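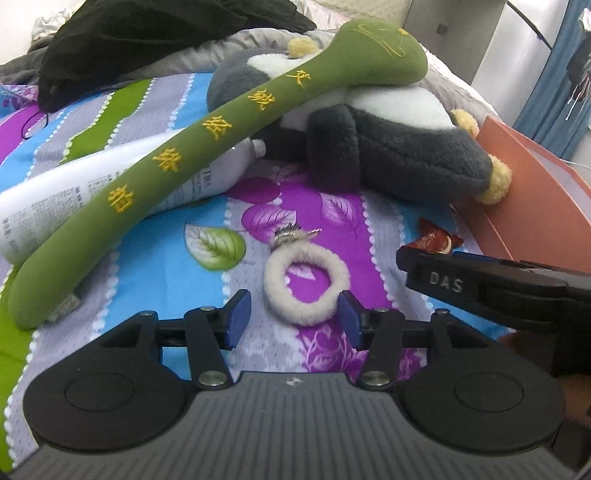
Chapter 4
The Box on the Bed: Small Things and Where They End Up

Most advice about tidying a bedroom begins with the closet. You are told to take out every shirt, hold it up, and decide how you feel about it. This book has doubts about that method, and the doubts start with a simple point. Clothes are easy. They have drawers, hangers, and a laundry day. What makes a bedroom hard to keep in order is the stuff that has no category: hair ties, candy wrappers, soft toys, a bottle with a third of something left in it, a shiny bit that came off a clip or might be a clip.

This chapter calls such things "loose goods." The term comes from warehouse work, where it means anything that arrives without a carton. In a home, loose goods collect on flat surfaces, and the largest flat surface in most bedrooms is the bed. By four in the afternoon a bed that was made at breakfast can hold a good part of what its owner touched that day.

The usual answer is a box. Makers of storage goods are very fond of this answer. The Drudero catalog, to take one we will return to, lists 300 bins and baskets for the bedroom alone, and its opening page promises that "clutter ends where the lid begins." Readers should treat that sentence the way they would treat any claim made by a company with lids to sell. A box moves things. Whether it sorts them depends on who is filling it and what they were thinking at the time, and often they were thinking about dinner.
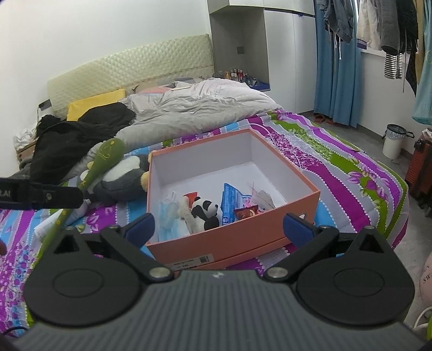
The first question to ask of any box is what its owner would say it is for. Ask this in a real home and you will usually get a pause, then a word like "stuff." We don't count that as an answer. A box earns the name of storage when a second person, who didn't fill it, could guess what belongs inside and what doesn't. Try the test on an open orange box holding light blue masks, a toy panda, a second small plush toy, and a snack in a red and gold wrapper. A health box? A toy box? A snack box? Each guess fits one or two of the items and leaves the rest unexplained. The box also has a good deal of free room at the back, and free room in a box without a purpose tends to get filled by whatever is nearest.

Supporters of the mixed box have a reply, and it deserves a fair hearing. They say that a bedroom box is a stopping place. Things go in at night so that the bed can be slept in, and they come out again when somebody has time. The Pichon method, which many schools still teach, is built on this idea and calls it "holding." We have no quarrel with holding as a plan. Our quarrel is with the second half, the part where things come out again. In the Drulturside household survey, 512 homes reported using a holding box. The survey asked how often the box was filled. It didn't ask how often it was emptied, and a good deal has been built on that missing question.

Food needs a separate word. A snack kept with soft toys and face masks will do no harm while it stays sealed. Once opened, it leaves crumbs in plush, and plush is slow to clean. The Brorell guide allows sealed snacks in a bedroom box for up to 2 days. It gives no source for the number. Our own rule is duller: food goes back to the kitchen, and wrappers go in the trash.

Before reading further, choose one box in your own bedroom and write down, without opening it, what you believe is inside. Then open it and compare. Keep both lists. You will need them for Section 4.2, where we look at why the two rarely match and whether a label would have helped.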